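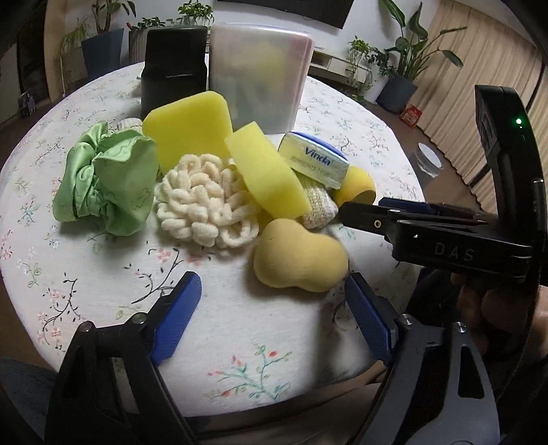

**Wanted: people who book hotel rooms and don't believe what the booking page tells them**

December 11, 2018

Most of us have seen the little red line under the price. Only one room left. Somebody booked this hotel a few minutes ago. Price goes up tonight. I have been writing about travel costs for Follar for long enough to have stopped reading those lines, but I have also never been able to prove they are rubbish, and I would like to find out before I say so in print again.

Follar is looking for readers to take part in a hotel price check running from January until the end of May. You need to be planning at least one real stay of your own in that time. We won't send you anywhere and we won't pay for your room. If that has put you off, thank you for reading this far.

## What we want to find out

Last winter Chaminda Gamage collected 621 claims from hotel booking pages, mostly for city breaks in northern Europe. He did it alone, on one laptop, from one address. His list made a good article, and I stand by the article, but it had holes in it. Several readers wrote in to say that one person looking from one place can't tell you what a family in another town is being shown, and they were right.

So we want to do it again with more people. The questions are plain ones:

- When a page says there is one room left, is there still one room left the next day?
- When a price is shown as a cut from a higher one, did anybody in the group ever see the higher one on offer?
- Does a room cost less if you ring the hotel? Everyone says so. I have had it go both ways.
- Do the extras at the end (breakfast, city tax, parking) turn up early enough for you to compare two hotels fairly?

We may well find that most of the claims are true. I doubt it, but if that is the answer we will publish it under the same size of headline.

## What you would do

Tell us where you are going and the nights you want. We pair you with another participant who doesn't need the room at all. Both of you look up the same hotel for the same nights, on the same evening, and write down what you see in our form. You do this on 4 evenings, spread over the weeks before your trip. On the last one you also phone the hotel and ask for a price.

Gunnel Magnusson tried the form on herself and needed less than half an hour an evening. She is quicker than most people at this sort of thing, so allow longer.

You also act as the other half of the pair for somebody else's trip. Please don't sign up for the first part and vanish before the second. We had a small trial in the autumn where that happened with nearly every pair, and the results were no use to anyone.

Book your own room whenever you like, wherever you like. If you see a good price on the first evening, take it. Carry on with the form afterwards and tell us you have booked.

## What you get

A flat 700 kronor, paid once both halves are in. It is taxable, and we can't advise you on that. There is no prize draw and no voucher, and we won't be sending you "exclusive deals", a phrase which in my experience means the normal price with a countdown next to it.

You will get the full results a week before they appear on the site, including the parts that don't make it into the article.

## Who can apply

Anybody over eighteen who pays for their own hotels and can read a booking page in English or Swedish. We are short of people travelling with children, people who book for one, and people who need a step-free room. That last group is told "one room left" more often than anyone and sometimes it must be true, so we would like to look at it properly.

You can't take part if you work for a hotel, a booking site or a travel agent, or live with somebody who does. The same goes for anyone who earns money from links to such firms. We do ask, and we do check.

Please don't apply if you have already made up your mind and want us to agree with you. I realise that is a bit rich, coming from me. It is also why I won't be handling the forms. Rosimeire Aguiar will be sorting them, and she has no strong feelings about hotels.

## Who is paying

Follar is paid for by its subscribers, of whom there are now almost 1,000. The price check comes out of that money. Two firms offered to help with the cost after hearing about it and we said no to both. One of them wanted to see the findings first "for accuracy".

We keep your name and bank details until you have been paid, then delete them. Your travel dates are seen by Rosimeire and the person you are paired with. Your partner gets your dates and your hotel, and no name. If you would rather not tell a stranger when you'll be away from home, that is a sensible worry, and you can sign up as a second looker only. The payment is then half.

## How to apply

Write to Rosimeire Aguiar through the contact page on the Follar site, with "price check" as the subject. Tell her:

1. Where you expect to go, and roughly when. A guess will do.
2. Who is travelling.
3. How you normally book, and on what (phone, tablet, computer).
4. One thing a booking page has told you that you didn't believe. Keep it short, and don't send screenshots at this stage.

You don't need to be good with spreadsheets. You do need to copy down numbers as they are shown, including the ones that spoil a good story.

We will reply to everyone by the middle of January, including the people we turn down. If the pairs fill up before then, Rosimeire will put a note on the contact page saying so, and you may take it that the places really have gone.

*Idun Boström, Follar*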